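Skenilard desk-sorting set – README

Last touched 31/07/2023, by Đức Bạch. Sorry for the state of this file, will neaten when there's time.

What it is

Photos and short notes of people putting small stationery back in boxes. Binder clips mostly, also paper clips, drawing pins, rubber bands, pen refills. Desk height, ordinary office light. 178 sorting rounds in all, done over two visits to the Virnora office. First visit was December, second one this summer.

A round = one person, one box, one heap of bits. Round ends when the lid shuts or the person gives up. Both count.

Folders

clips/ – binder clips, small size, mixed colours
pins/ – drawing pins and map pins
bands/ – rubber bands, 19 rounds only, see below
refills/ – pen refills, leads, spare rubbers
notes/ – one text file per round, same name as the round

Notes files

First line is the box. Second line is how the bits were sorted (by colour, by size, any old how). After that it's free text, whatever the person said while working. Spelling left as typed. Some are one word long.

Boxes

Two sorts. Trotico ones are shallow, with a fixed grid. Zakaria ones have a deeper tray and dividers you can slide out. The note says T or Z. A few December notes say "clear box" and nothing else – couldn't work out which afterwards so left them as they are.

How rounds go

1. Box tipped out on the desk, lid left open.
2. Person picks own way of sorting. No instructions given apart from "put it back how you'd want to find it".
3. Bits go in by hand. Handles up or handles flat, their choice, goes in the note as UP or FLAT.
4. Last few are the slow part. Compartments get tight and people start pressing the clips down or shifting them to make room. Please don't trim these bits out, they're the most usefull. A clips/ one, handles up, a yellow clip held at the edge of the compartments and pink, pale yellow and light blue ones still on the desk: 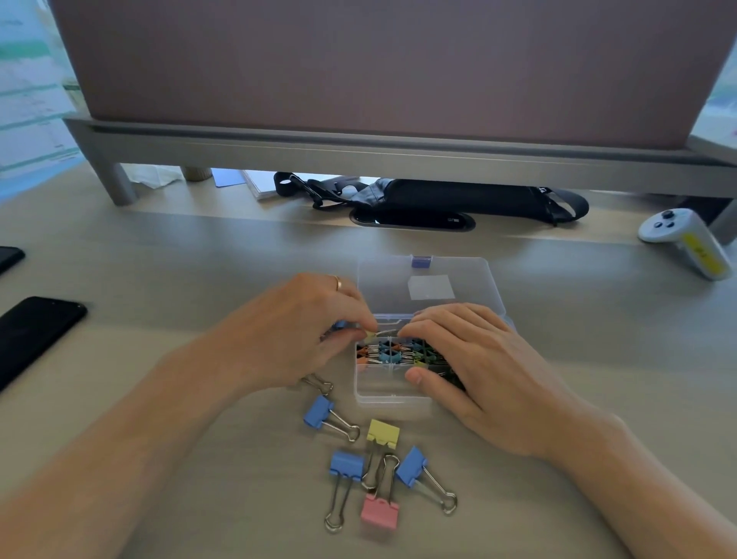

5. Lid shut. If it won't shut, write WONT SHUT in the note and stop there.

Known problems

– bands/ is thin. Bands tangle and everyone hated it, so we stopped.
– Colour names are all over the place. "Sky", "light blue" and "pale blue" are the same clip. Green and "mint" might be as well, havent checked.
– Desks weren't cleared first. Phones, mugs, whatever was lying there stayed. Fine for us, may not be for you.
– 5 rounds in refills/ have no note. Lost, not coming back.
– Left-handed people not marked in the December lot.

Using it

Free for teaching and research, say where you got it. If you only want a taster, sample.txt lists 50 rounds that open without trouble and have decent notes.

To do

– one list of colour names
– redo bands with fatter bands?
– check T/Z against the shopping list

Corrections to Đức, say which folder and round please.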